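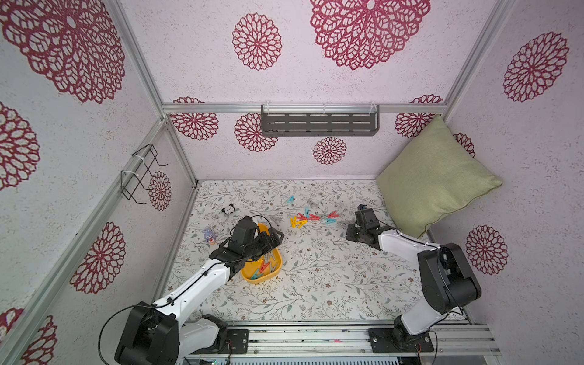
Minutes: Killora Hall Users' Meeting

Home | Newsletter | Hall Hire | Minutes | Contact

Print this page | E-mail this page

June, by Gertraud Lüthi

Right, I took the notes again, so if your name is missing or your best line has been left out, find me at the tea urn and I'll fix it. We got going at 7 p.m., a bit late as the side door had jammed (it's on the list, see further down). The chairs were already out from choir practice, bless them.

Last meeting's minutes were read and passed with one correction. I'd written that the quilters wanted the small room every second week. They want it every week, and they've wanted it every week for ages! Sorry, quilters.

Heating

This took up most of the night, as we all knew it would. The old wall heaters in the main hall have had it. Two of them don't come on at all and the one by the stage smells like burnt toast. We had two quotes on the table. Vemard would replace the lot with electric panels, and Lindqvist would put in one big reverse-cycle unit up near the kitchen end. I liked the sound of the Lindqvist one myself, but the choir were worried about the noise, and fair enough, you can't sing over a fan.

There was a good long chat about whether the panels would warm the floor for the toddlers' group, who spend their whole morning down there. My feet were freezing while we discussed it, so I may have been a touch biased. We agreed to ask both firms for the name of another hall they've fitted out, so a few of us can go and stand in it on a cold evening and listen.
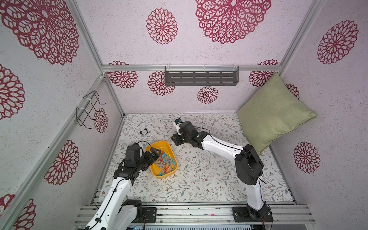

Until then the plug-in heaters can stay, but please, one to a socket and switch them off at the wall when you leave. Someone left one going over a whole weekend and the power bill shows it.

Hire rates

The hourly rate for the main hall goes up to $45 from the start of next month. Regular groups stay on $18 for the small room, which got a little cheer. The bond for parties is now $100, and you get it back if the floor's swept and the bins are out. I did ask if we could put in something about glitter. It was noted, so I'm noting it.

We've got $2000 set aside for repairs, and that has to cover the side door and the gutter over the bike rack before it goes anywhere near the heating. The heating will need its own fundraiser. Ideas so far are a soup night and a trivia night, and I've put my hand up for soup.

One thing came up from the floor that a few of you have asked me since, so I'll put it down properly. 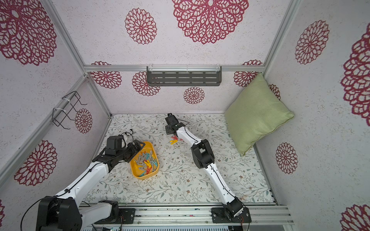 Can a group that's already booked for spring keep the old rate?

Any booking paid in full before the end of this month stays at the old price, and everything else moves to the new one. If you've only paid a deposit, ring me and we'll sort out the balance.

Neighbours

The people at Etness next door have asked us to keep their driveway clear on market mornings. They were very nice about it. I'll make a sign (my printing is terrible, so if you've got neat handwriting, come and see me). Parking on the grass is fine when it's dry.

Other bits

The kitchen tea towels keep walking off. If you take them home to wash, lovely, but bring them back! The piano tuner is coming before the concert and needs the hall quiet while he's at it, so the table tennis crowd have kindly offered to start late.

The key to the storage cupboard has moved to the hook inside the pantry. Please don't put it back under the pot plant.

We wrapped up at 9.15 p.m. and finished the lemon slice. Next meeting is after the school holidays, same time, and it's the dance group's turn to bring supper.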